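The **carrier bag** (also **shopping bag**, or in some regions **poly bag**) is a light bag with one or two handles, given or sold to customers so that they can take goods home from a shop or market. Most carrier bags are made from thin plastic film, though paper, woven plastic and cloth are also used. The plastic kind became common in food shops in the later part of the twentieth century and is now subject to charges or bans in many places.

## Terms

"Carrier bag" is the usual term in British English. A bag with two loop handles cut from the same sheet as the body is called a **vest bag** or **T-shirt bag**, from its outline when laid flat. A bag with a hole punched through the top is a **punched-handle bag**, and one with separate strips welded to the inside of the mouth is a **loop-handle bag**. The very thin bags torn from a roll at a fruit and vegetable counter generally have no handles and are not always counted as carrier bags in law.

## Materials

Plastic carrier bags are made mainly from polyethylene. The high-density form gives a thin, crisp film that rustles when handled and is strong for its weight. The low-density form is softer and smoother and is used for thicker bags, such as those given out by clothes shops. Pigment may be added to the plastic before it is formed. White is the most common colour, and pale shades let some light through unless the film is thick.

Compostable bags are made from starch blends or other plastics that can be broken down by microbes. They tend to feel softer than ordinary bags and may weaken if kept for a long time in a warm or damp cupboard. Many of them break down fully only in an industrial composting plant.

Paper bags use kraft paper, made from long wood fibres. They stand up by themselves when opened, but lose strength quickly in rain.

## Manufacture

Most plastic bags begin as blown film. Melted plastic is pushed through a ring-shaped die and filled with air to make a tall bubble, which cools as it rises and is then pressed flat between rollers. The flattened tube is wound on to a reel.

For a vest bag, the sides of the tube are folded inwards to make gussets. The tube is sealed and cut across at intervals, and a stack of the resulting pieces is punched to remove the part between the handles. The punched-out scrap can be melted and used again — usually in darker bags, where uneven colour does not show.

## Printing

Printing is carried out on the reel before the bags are cut. The plastic surface is first treated with an electrical discharge so that ink will stick to it. Raised rubber or polymer plates then carry fast-drying ink on to the film, one plate for each colour.

Shop names are the most common design. Market traders often buy stock bags, which carry a general pattern or a word of thanks and can be used by any stall. Fruit, flowers and plain stripes have long been popular for these. As the film is thin, a design may show faintly from the other side.

## Strength and handling

A bag usually fails at one of three points: the base seal, the foot of a handle, or a place where something sharp has pressed through the film. Handles stretch before they tear, and a stretched handle narrows into a cord that can hurt the fingers. Heavy goods are best placed at the bottom, with tins and boxes kept away from the sides.

Thin film also clings to itself, and new bags can be hard to open. Shops deal with this by hanging vest bags on a wire rack, which holds the mouth open during packing. At home, some people set goods out in a basket or tray first and fill the bag from that, so that soft fruit goes in last.

## Local schemes

Rules on carrier bags differ widely. Some countries ban bags below a given thickness, some require shops to charge for each one, and others leave the matter to towns.

In Zerville, market stalls have charged for plastic bags since 2000. The charge was at first voluntary, and was taken up by nearly all the food stalls before the town made it a condition of holding a pitch. Traders may still give a free bag for raw fish or meat.

Narklow took a different course and set up a bag return. Clean bags are left in bins beside the covered market, sorted by size and offered to stallholders. The scheme started with some 300 bags, mostly collected from households during August, and later moved to a larger room behind the bus station. Torn bags are sent for recycling.

The Smits works at Narnalthorpe made vest bags for market traders over a wide area. Its stock range included two fruit patterns, one printed in red and green and the other in orange only. The works later changed over to thicker reusable bags, with a gauge of 90 microns, and stopped making the thin kind.

## Reuse and disposal

Many bags are used again for shopping or as bin liners. They are also used to wrap damp clothes, cover paint trays and protect plants from frost, although film should not be left touching leaves for long.

Plastic bags are rarely accepted in household recycling, as they wind round the moving parts of sorting machines. Collection points at larger shops send them to plants that deal with film alone. Bags must be dry and empty, and till receipts should be taken out. Compostable bags are kept apart from ordinary ones, because even a small share of them can spoil a batch of recycled plastic.

## Gallery

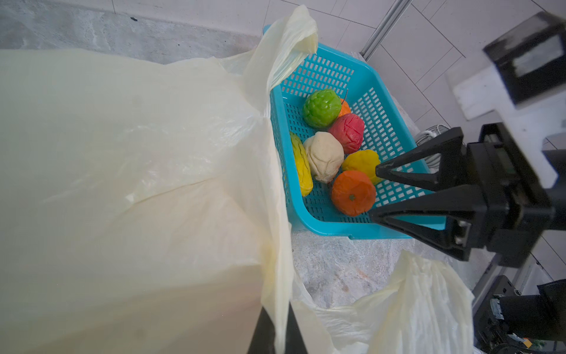
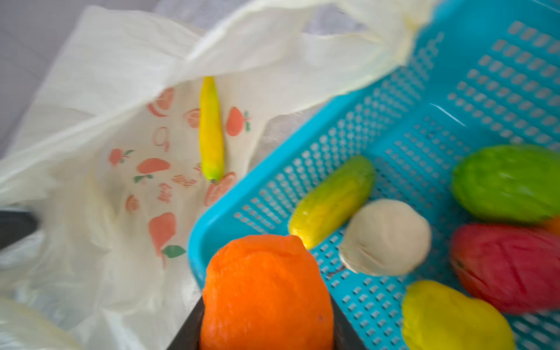
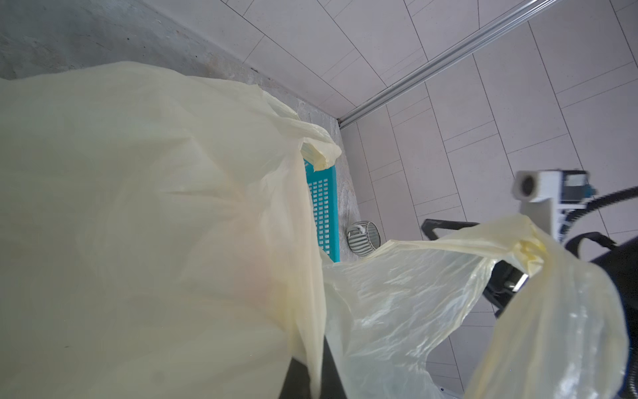
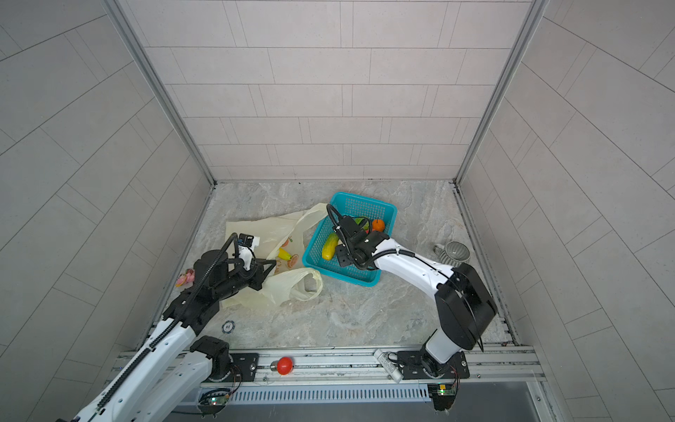
Plastic carrier bags in pale film. The first two views also show a blue perforated basket, and fruit prints can be seen on the bag in the second.

## See also

- Paper bag
- String bag
- Plastic film
- Shopping basket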